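Llevo desde septiembre sin cenar delante del ordenador y he cambiado la bolsa de patatas por fruta. Empecé por dinero, no por salud. Sumé los tiques del súper de Rivera de todo el año y salían 908 euros en picoteo.

Elsie Tapsell, que trabajaba conmigo en Storus, me recomendó comprar la fruta entera y no cortada. Dura más y sale más barata. Compro manzana roja y naranja, que son las que me acabo – las peras se me pasan siempre. Las manzanas van a la nevera, en el cajón de abajo, y las naranjas se quedan fuera si las voy a comer esa semana.
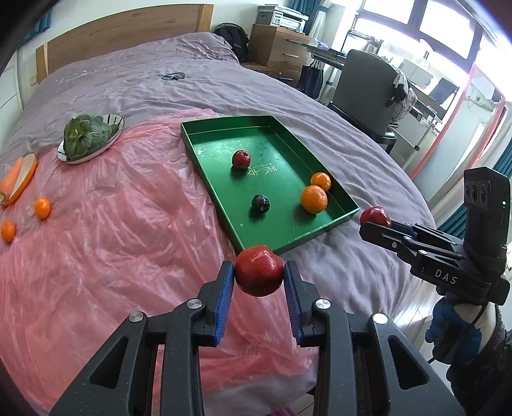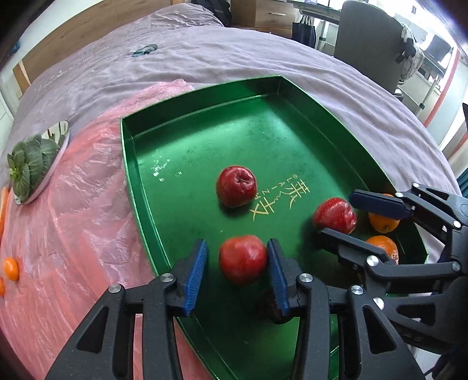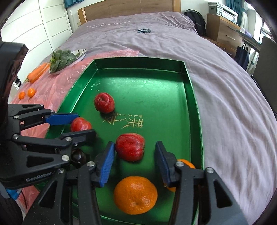 Manzanas en las dos primeras, manzanas y naranjas en la última.

¿Conviene lavar la fruta nada más llegar a casa?
Mejor lavarla justo antes de comerla, porque la humedad hace que se estropee antes.

Lo de la noche me costó más. Los primeros días cenaba a las nueve y a las once ya estaba abriendo armarios. Ahora ceno algo más tarde, casi siempre verdura con huevo, y dejo la manzana para el final. Arnel Cruzado me dijo que probara con canela y un minuto de microondas. Está bien, aunque a mí me gusta más cruda.

No he adelgazado, o no me he pesado. Duermo igual. En picoteo llevo gastados 3 euros este mes, de una bolsa de pipas que compré volviendo de Girnis. El mes que viene quiero probar con mandarinas, si bajan de precio.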